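## Robotics group: the simulator entry

The Flurnden robotics group started back on 7 pm evenings after the August break, and most of the time since then has gone on one thing, the simulator round of the Dalleo Cup. Several members have asked what we are doing sitting at laptops when there is a perfectly good robot in the cupboard, so this is a longer item than usual.

The Dalleo Cup has two rounds. In the second, teams bring a real robot to Matheson and run it on a course. In the first, every team submits a program, and the program drives a virtual robot through a set of virtual rooms. Only teams who score well enough in the first round are asked to the second. We went straight to building last year and left the simulator part to the final fortnight. We scored 54 out of 100 and were not asked.

This year Hortensia Ulloa is leading the software side and Wenceslao Alarcón is looking after the hardware, which for now means keeping the old base charged and answering questions about how it behaves. The robot is still called Buson. The name has been carried over to the virtual one as well, so if you hear that Buson has been stuck in a corner all evening, ask which.

### What the task is

The robot starts at one side of a furnished room and has to reach a marked point on the other side, then come back. It has a forward-facing camera, a bump sensor and wheel counters. It has no map. Points are given for getting there, for getting back, and for not touching the furniture. Points are taken off for time, but only after 600 seconds, and none of our runs has been anywhere near that long unless something had gone wrong.

The rooms used for judging are not released. Teams are given a small set of practice rooms and are allowed to make their own, and that is what the younger members have mostly been doing. Making a room is a good way in for anyone who has not written much code. You pick a floor, put up walls, place the furniture and rugs, set the lights, and then try driving Buson through it with the arrow keys before letting the program have a go.

### Floors

We had expected furniture to be the hard part, and it has been less trouble than the floors. Our program decides where it can drive by looking at the picture from the camera and working out which parts of it are floor. The first version did this by colour. It took a sample of the floor just in front of the wheels and treated anything similar as safe. In a room with a plain grey floor this worked every time.

It does not work on a shiny wooden floor with lamps overhead. The light comes back off the boards as white patches, and the program took each patch for an object. Buson would turn to go round it, the patch would move because the camera had moved, and Buson would turn again. One run in September went on like this until the clock ran out. The robot had travelled a fair distance and finished close to where it began.

Rugs gave the opposite sort of trouble. A rug is a different colour from the floor but is safe to drive on, and the rules say so. Version one would not go near them. Version two was told that anything lying flat was fine, and for a few days it was convinced that the lower part of every white cupboard was also lying flat.

Hortensia asked the group to make a room that had all of this in it at once, and to use it as the standard test. It has a polished plank floor, a panelled wall down one side, a patterned rug with a fringe, a plain rug in a strong colour, and a white block at the far side. We call it Room 9, as it was the ninth one saved. Any change to the program now has to get through Room 9 before it goes into the main copy.

### Where we are now

The current version no longer relies on colour alone. It compares two pictures taken a short distance apart and looks at how things have shifted between them. A real object standing on the floor shifts in one way and a reflection shifts in another. It took three weeks to get this working and the credit goes mainly to the Tuesday group, who did the comparing by hand on printed pictures first so that everyone could see what the program was supposed to find.

Buson now crosses Room 9 and returns in most runs. The runs that fail nearly all fail at the patterned rug. We think the repeated shapes are the cause: one diamond looks much like the next, and the program matches the wrong pair. Slowing down over the rug helps a little. Wenceslao has suggested using the wheel counters to check the answer, so that if the pictures say the robot has moved a foot and the wheels say an inch, the wheels are believed. This is being written at the moment.

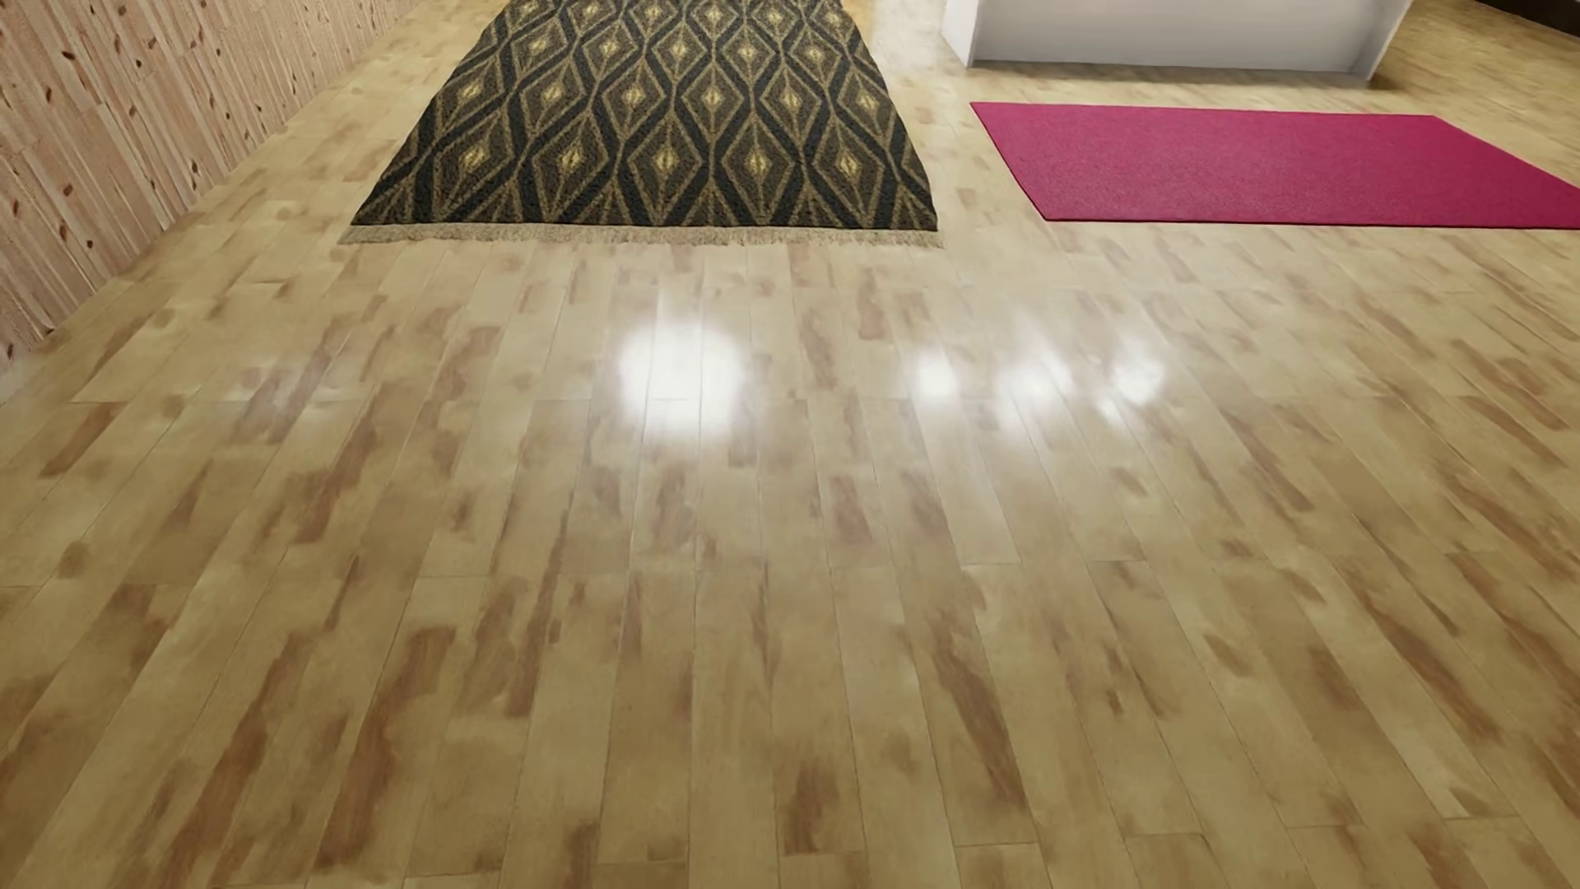
*Room 9 in the simulator, with the overhead lights switched on.*

The real Buson has not been forgotten. Once the wheel check is in, we will put the same program on it and try it in the hall. The hall floor is scuffed and not very shiny, so we would be glad of the loan of a rug or two, patterned if possible, for a few evenings. They will be driven over by a small robot with clean rubber wheels. Please put your name on the back.

### Dates and practical matters

- There is an open session on 5 October 2019, from 10 until 1, in the usual room. Anyone can come and build a room or drive one. Children under ten need an adult with them.
- The simulator runs on most laptops but is slow on older ones. We have two that can be borrowed during sessions.
- If you have the simulator at home, please update your copy before you come. Rooms saved in the old version open with the lights off and have to be lit again from the beginning – this has already cost one team member a whole evening.
- Rooms should be saved to the shared folder with your name in the file name. There are four called "test" and we do not know whose they are.
- We are short of someone to write up the logbook. The judges read it, and it carries a few marks of its own. It does not need any programming, only a willingness to ask people what they did and write down the answer.

Entries for the first round close at the end of the month. Hortensia would like the program finished a week before that, so that the last few sessions can be spent running it in rooms it has not met. If you are making a room for that purpose, please keep it to yourself until then and do not show it to the people writing the code.

Questions about the software go to Hortensia and offers of rugs to Wenceslao, either at a session or by a note in the group's tray at the front desk.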